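Wakeo Concerns Book for Clubs, Childminders and Small Settings

Hardback, lockable, 300 numbered pages, supplied with 2 keys

Most of us who look after other people's children have had the moment when a child says something in passing, over the beakers or while hunting for a lost shoe, and it sits in your stomach for the rest of the afternoon. You want to write it down properly, in the child's own words and before the details blur, and all you can find is the back of a register. The Wakeo Concerns Book was made for that moment, and we have been sending it out from our little stockroom at Ovonside ever since our first edition sold out to childminders alone.

It is a proper sewn book, so a page can't be slipped out and lost (or quietly removed), and every page is numbered from the printer. Each entry has room for the date and time, who was there, what the child said, what you said back, and what you saw. There is a separate space lower down for your own thoughts, kept well away from the facts, and a line for who you told and when. Our designer Ga-eun Lim fought hard for the wider lines, and anyone who has tried to write neatly on their knee in a cloakroom will thank her for it.

New in this edition

The old loose insert has gone and in its place there is a pad of 100 outline slips for marking where you noticed a bruise or other injury, with a gummed edge so they stay put beside the entry they belong to. Olga Painemal has rewritten the guidance pages at the front. They cover listening without leading, why you should never promise to keep a secret, how to keep a note when the worry is about what a child may be living with at home, and what to do if the grown-up at the door is the person you are worried about. She spent many years in family support before she came to us and it shows in the kindness of it.

A word on what the book can't do. It doesn't replace your own safeguarding policy or your training, and it should never hold up a phone call. If a child is in danger now, ring 999 first and do your writing afterwards.

Specification

Size: A4 portrait
Cover: dark blue cloth, no wording on the front
Pages: 300, numbered, cream paper
Lock: brass clasp, 2 keys
Ribbons: 2
Slips: one pad of 100, refills sold separately

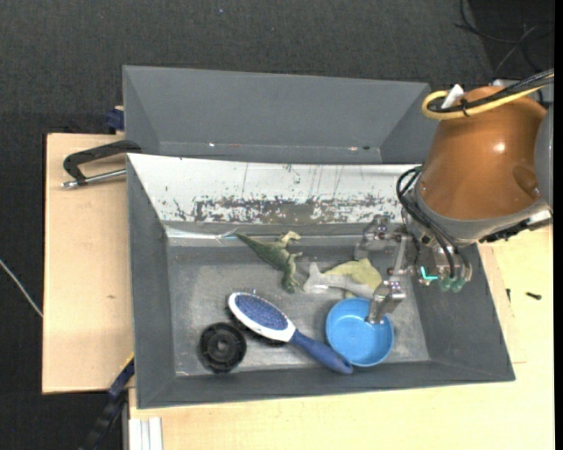 Green toy dinosaur in a grey bin.

From people who use it

"We had a tired old ring binder before this and I was forever worrying about it. The book lives in the locked cupboard and all our leaders know how to fill it in. I do wish it came with a pen loop." Zulema Quiroga, after-school club leader

"Plain cover, which I like very much, as parents are in and out of my kitchen all day." Shaohua Zou, childminder

Ordering and delivery

Books go out in plain packaging by second class post, and we take a break for stocktaking in August, so do order early if you want one for the new school year. Lost a key? Drop Ľudovít Kollár a line with the number stamped inside your clasp and he will cut you another.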